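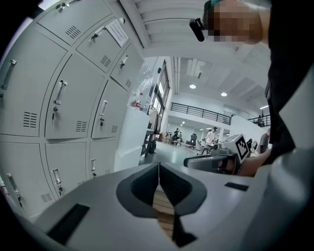
## Ellside crew puts gripper set on a fixed service schedule

The hand-held gripper set used at the Ellside locker station went back into full use in June after a rebuild of its camera mounts and a change in how the tools are checked between shifts.

The set is made up of two gray grippers and a small camera worn on a head strap. An operator holds one gripper in each hand and works the locker doors with them, and the recordings are used by Skiltora to train a robot arm to do the same job. The doors have small metal handles, and several have a key in the lock, so the tools have to close on thin parts at awkward angles.

Felista Lyimo, who runs maintenance for the station, said the trouble began in the spring, when the recorded position of one gripper started to drift away from its real position. Operators noticed nothing in their hands. The fault showed up only when the files were processed, and 518 recordings had to be thrown out.

"We went after the software first and lost a week on it," Lyimo said. "Then we put the tool on the bench and the card moved when I pushed it with my thumb."

The card is the white square with a black-and-white pattern that sits on top of the gripper. Cameras read the pattern to work out where the tool is and which way it is tilted. A card that shifts even slightly gives a wrong reading for everything that follows.

The crew took both grippers apart, cleaned the mounting faces and replaced the card fixings. The cards themselves were reprinted and checked for flatness before going back on. Camera mounts were rebuilt at the same time, with parts machined by Magalhães, a shop in Stallbridge that also made the original brackets.

Under the new schedule, each gripper is checked at the start of a shift. The operator presses on the marker card at the corners, wipes it with a dry cloth and opens and closes the jaws over the full range of travel. The head strap is then adjusted and a short test clip is recorded at the lockers. If the card is blurred or out of view in the clip, the strap gets moved and the clip is done over.

Jaw pads get more attention than before. Grip material picks up dirt from the metal handles and starts to slide on them, according to Lyimo. Pads are now replaced after 4,000 closings, which are tallied from the recordings. The old practice was to wait until an operator complained.

One gripper had reached 1,711 closings on its current pads when the latest service sheet was filled in. It showed light wear along one side and was left in use.

Calibration is done on a bench away from the windows. Daylight can put glare on the cards, Lyimo said, and a calibration done in strong sun last winter had to be repeated in the evening. Recording at the lockers still goes on during the day, with the test clip used to catch glare before a session starts.

No recordings have been rejected for position drift since the set went back into service. A spare pair of card fixings is on order from Magalhães, and the crew plans to write up the bench procedure for operators who join later in the year.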